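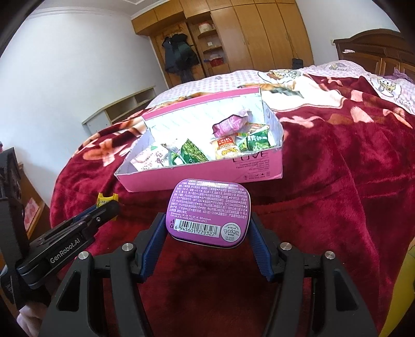 Home Galleries Tins Boxes Trades Contact

Snack boxes and mint tins

This page collects the candy packaging that has come through the Sostberg swap group, mostly gift boxes of mixed snacks and the small metal tins that turn up with them. Everything is kept after the contents are gone. Tins go in the drawer cabinet, boxes are folded flat where the glue allows it.

Purple mint tin
Rectangular, rounded corners, lilac going to magenta. The back is printed in small white Chinese text with the ingredients and the maker's address and phone number. Near the bottom it reads "FOR SALE IN MAINLAND CHINA ONLY." Next to the barcode is a round white sticker with the POKÉMON logo, and "FF-2025" is printed just under it.

Pink LOVE box
Cardboard, white on the inside with a faint grid-like print. "LOVE" is in large outlined letters on the front, with smaller print below. The snacks are individually wrapped and mixed together. We don't list them one by one. If you want a packet from a mixed box, write before it gets eaten.

Storage
Metal tins scratch each other if they are stacked bare, so each one gets a sheet of tissue. Drawers are labeled by color and then by country of sale. Purple and pink share a drawer for now. The cabinet came from a closed stationery store in Bemport and has 6 drawers, two of them too shallow for anything except flat tins.

Stickers stay on, including barcode labels and price tags. Several members peel them for display, but a tin with its import or licensing sticker is easier to place later. Please mention in your message if a sticker has been removed.

Trades
Duplicates only. Tins should close properly and have no rust on the hinge or rim. Boxes can be sent flat. Padded envelopes up to 400 grams go out at the end of the month, larger parcels wait until December. Food is not included in trades by mail.

Next gallery: Ticona cookie tins

Last updated: 2026-09-10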